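The Narkitz Bus

Missed the 4 o'clock. Of course she did. Tala stood at the shelter with the cake box against her hip and watched the back of it go round the corner by Nassar's, one brake light out.

Next one in forty minutes. Maybe. The timetable had been rained on since February and the last column was just blue.

She called Dalal.

"You're late," said Dalal.

"I'm not late yet. I'm going to be late."

"He's asking for you."

"Is he asking or are you saying he's asking?"

Silence. A tap running somewhere in Dalal's kitchen. Then, "He asked if the cake had nuts."

It had nuts. Tala looked down at the box. Walnuts, all over the top, pressed in one by one at six this morning with her coat already on. Her father had eaten walnuts for seventy years. Out of his pockets, out of ashtrays, at funerals.

"Since when does he care about nuts?"

"Since the teeth. I told you about the teeth."

She had not told her about the teeth.

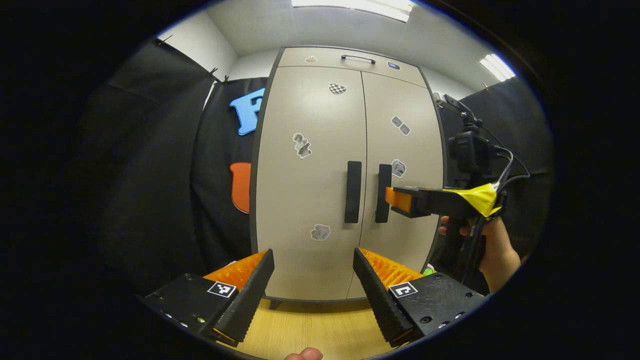
A truck pulled in. White, dented, KIRNOV on the door in letters somebody had painted by hand and run out of room for. Keegan Marchand leaned over and shoved the passenger side open.

"Narkitz?"

"You're not going to Narkitz."

"I'm going to Clesten. It's practicaly the same."

It was not the same. It was the other side of the river. But her feet hurt and the sky was doing something over the grain elevator, so she got in, box on her knees, and they went. He drove like he talked, in bursts. Past the school. Past the house with 308 on the gate and no house behind it any more.

"What's in there?"

"Cake. You want the walnuts?"

"What, off it?"

"All of them. Start now."

So he ate and drove, and she picked. Little holes everywhere, like something had been at it. She smoothed them over with her thumb. Licked the thumb. Too sweet, she'd forgot the salt again, her mother would of said so before the door was even shut.

At the bridge he didn't turn for Clesten. She noticed and didn't say anything, and passed him another walnut.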